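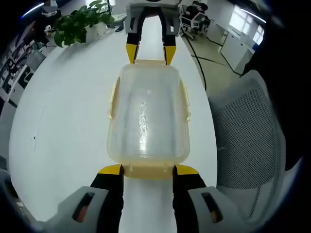 A translucent plastic food container with side latches, on a white table.

FLOSTVILLE, December 19, 2020 – Wellora, the four-piece band whose gentle, brass-flecked songs have kept small rooms humming for years, are very happy to announce their third album, Nambiar, which will be released on Cleser Records in the new year.

It has been a long road to get to this point, and the band would like to thank everyone who has waited so patiently (and written such kind letters!) along the way. Recording finished in November after 27 days in the studio, with the drums and most of the singing done live in one room.
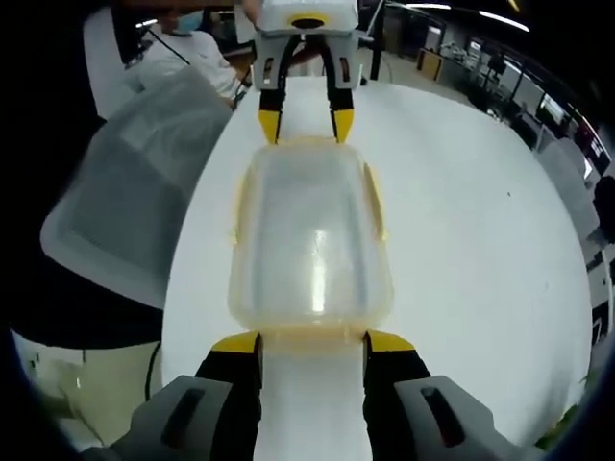
Listeners who loved the slower side of the last record will find plenty here to settle down with, though there are 3 louder numbers tucked into the second half, and the closing song runs on for a good while before it lets go. 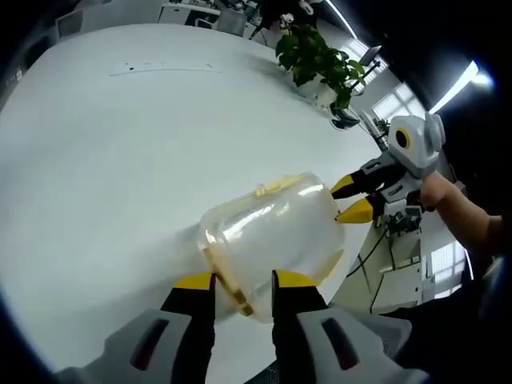 Nambiar will come out on CD and download, along with a vinyl pressing of 286 copies, each numbered by hand. Of these, 224 will be sold through the Cleser shop and the rest will go to record shops in and near Flostville.

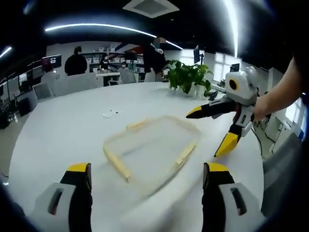
The band hope to play the album from start to finish as soon as concerts can be held safely again, and dates will be sent out to the mailing list first. Review copies and interviews can be requested from the Cleser Records press office.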